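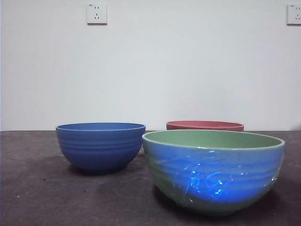

Padmavathi Thomas
Communications lead, Fluvero

FOR IMMEDIATE RELEASE

Fluvero opens second homewares shop in August, old cannery building, harbour side

Fluvero is opening a second shop. Doors at 9 a.m., first week of August, ground floor of the old cannery. Parking round the back off the laneway, not out front, the front is a loading zone and they do tow.

The new shop is bigger than the first one and carries the full tableware range plus linen, lamps and a small kitchen section. Bowls in plenty of colours, blues and greens mostly, a few pinks. Prices on the floor start at $12 for small dishes and go up to $899 for the Skunska dining table, which is made to order and takes a while. Ask in store for current wait times.

"We ran out of room at the old place two winters ago," said Fluvero owner Holger Vik. "Stock in the hallway, stock in my garage. My neighbours have been very patient."

What's in the new shop:

Betine, the everyday tableware line. Plates, bowls, mugs, sold singly. Starter set $70.

Amaral, table linen in plain colours. Runners from $39.

Skunska, furniture. Display pieces only, orders taken at the counter.

Also a repair bench at the back, run by Ebbe Eklund, who has been mending chipped and cracked pottery for customers at the first shop. Bring your pieces in clean please. Drop off before noon, he'll give you a quote on the spot. No glass. Repaired items are for display, not for food, and he will tell you so more than once.

Opening week there will be coffee from 9 until it runs out and a short talk by buyer Rianne Van den Broek on setting a table with odd pieces, 6 p.m., free, no booking. Seating is limted so come early. Standing is fine too.

"People think everything has to match," Van den Broek said. "My own cupboard's a mess of colours and I like it that way. Buy the bowl you want to eat out of."

The original shop stays open, same hours, same staff. Gift cards work at both. Returns too, with the reciept, any colour or size swap no problem.

Fluvero is also taking on part time floor staff for the new location. Weekend availability a plus. Résumés to Hjørdis Halvorsen, store manager, at the original shop counter, paper copies prefered.

Media: walk-through for press the afternoon before opening, 2 p.m. Let Padmavathi know if you're coming and whether you need a parking spot. Price list available on request.

ENDS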